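Chapter 4
Teaching by Showing

In the first three chapters we wrote down every motion of the arm ourselves. This works well when the part is always the same and always lies in the same place. It works badly for most things that people do with their hands. If you try to write down how you pick up a flat tool from a table, you will notice that you cannot do it completely. You know how to do it, but the knowledge is in the fingers.

In this chapter we let a person show the task, and the robot records what was shown. Such a recording is called a demonstration. A set of demonstrations can later be used to train a policy, which is the name for the rule that chooses the next motion from what the cameras see at present. Training is the subject of Chapter 5. For now we are interested only in how to make demonstrations which are worth training on.

4.1 Two ways of showing

The first way is to hold the arm and move it directly. This is called kinesthetic teaching. The motors are set so that they carry only the weight of the arm, and the teacher pushes it through the task. The teacher feels the contact with the table, and this is a great advantage. The disadvantage is that the teacher's own arms and hands are often seen by the cameras, and they will not be there when the robot works alone.

The second way is remote control, also called teleoperation. The teacher moves a separate device, and the robot follows it. In the exercises of this book we use the Lata hand controllers, but any pair of leader arms will serve. The teacher stands apart from the table. In exchange, most of the feeling of touch is lost, and the teacher must learn to judge contact by eye.

Thin and flat objects are the best test of this skill. The fingers have to come down close to the surface without pressing hard into it, and they must close on an edge which is only a few millimeters high. 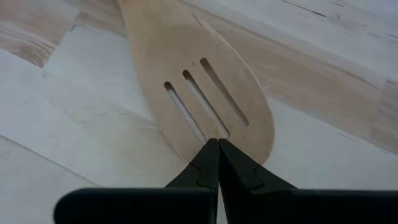 Figure 4.1. Gripper fingertips at the edge of a slotted wooden spatula, wrist camera.

A beginner usually comes down too fast and stops too high. Flynn Partington, who taught the laboratory course at Cisdale for many years, asked his students to make the last part of every descent at half speed, and to wait one breath before closing. I have kept this rule. It makes the recordings a little longer, but the moment of closing is then easy to find in the data.

4.2 Choosing the objects

The objects should be similar enough to belong to one task and different enough that the policy cannot depend on a single color or shape. Kitchen tools are a good choice. They are cheap, they do not break when dropped, and their handles differ in thickness and in balance. Let some of them touch or cross each other, because a task in which every object lies alone is too easy.
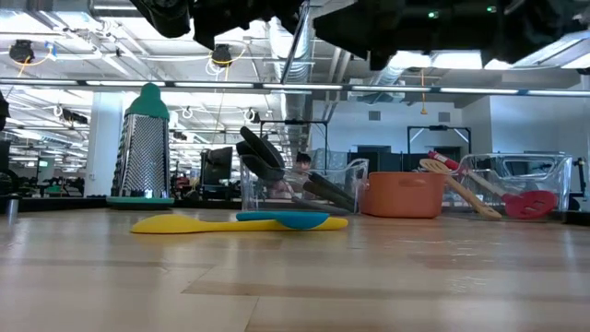 How many demonstrations are needed for one task?
It depends on how much the starting positions vary. For the sorting task in this chapter we ask each group for 280, divided over several sessions, and a simple task with fixed positions can be learned from far fewer.

4.3 Variation between demonstrations

After each demonstration, change something. Turn a handle to the other side, exchange two objects, or move a container by the width of a hand. Do not arrange the objects neatly. Many students do this without thinking, and the policy then fails as soon as another person sets the table.

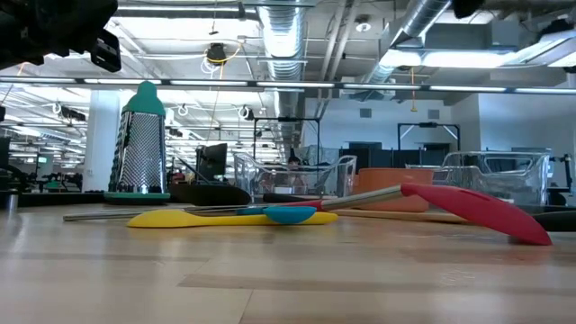 The order of picking is a separate question. If one teacher always begins with the object on top and another begins with the nearest one, the recordings contradict each other, and the policy may hesitate between the two. Agree on the order before the first session and write it on the session sheet. In the Lowther exercises the rule is that the top object goes first, and among objects which do not touch, the one on the left.

Mistakes need also a rule. A missed grasp followed by a calm second attempt is useful and should be kept, for the policy will miss too and must know how to recover. A demonstration in which the teacher became confused and moved without purpose should be deleted on the same day, while you still remember which one it was.

Before you continue to Section 4.4, install the Ikau recorder as explained in Appendix B and record one empty motion of the arm with all cameras running. Play it back and check that the cameras and the joint readings begin at the same moment.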